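Unit 17: Slip, Grip and Surface Texture
Course notes, Materials in Contact, Nostgate

Reading before class: Ashworth workbook, chapter 3, sections on dry friction. Bring the data sheet from the tilt board lab.

17.1 Review

When two solid surfaces touch, the force that resists sliding is called friction. Two values are used in this course. The static coefficient applies up to the moment sliding starts. The kinetic coefficient applies once the surfaces are moving past each other. For most dry pairs the static value is the larger of the two.

The simple model says the largest friction force equals the coefficient multiplied by the normal force. With a static coefficient of 0.5 and a normal force of 100 N, sliding begins when the sideways load passes 50 N. Contact area does not appear in the formula. For metal on metal, or wood on wood, this works well enough for design estimates.

17.2 Where the simple model fails

Rubber does not follow the simple model closely. It is soft enough to deform around small bumps in the other surface, so the real area of contact changes with load. As the load goes up, the real area grows more slowly than the load does, and the measured coefficient falls. A value quoted for rubber without a load is of little use. Always record both.

Rubber friction has two main parts. Adhesion comes from molecular attraction where the surfaces meet. Hysteresis comes from energy lost inside the rubber as it is pushed in and springs back. Adhesion matters most on smooth, clean, dry surfaces. Hysteresis matters more on rough ones, and it keeps working when a thin film of water is present. 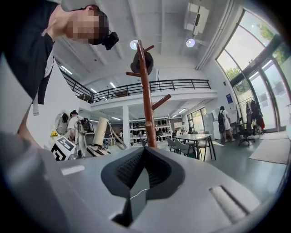
Does a textured rubber surface always hold better than a smooth one?

It depends on the surface it touches. On clean, dry glass, smooth rubber often holds better, as more of it is in contact. On a wet or dusty surface, texture gives the water or dust somewhere to go and usually wins.

17.3 Notches and wedge action

A flat pad presses on a round bar along one line. A V-shaped notch presses along two, and each contact force is tilted toward the other. For a notch with a full opening angle A, pressed with force F, the normal force on each side is F divided by 2 sin(A/2). The total normal force is therefore F divided by sin(A/2).

Worked case: F is 100 N and A is 60 degrees. The sine of 30 degrees is 0.5, so the total normal force is 200 N. With the same coefficient, the resistance to sliding along the bar is twice that of a flat pad. V-belts gain grip in their pulleys by the same rule. A very narrow angle raises the force further but tends to jam — the Pamoleck problem set covers this limit.

17.4 Lab notes

Clean the samples with alcohol and let them dry before each run. Raise the Larnance tilt board slowly and stop at first movement. The tangent of the angle at that point is the static coefficient. Repeat 3 times per sample and report the mean and the range. Do not touch the rubber face between runs — skin oil lowers the reading.

Problems 4 and 6 are due at the next lab session. Show units on every line.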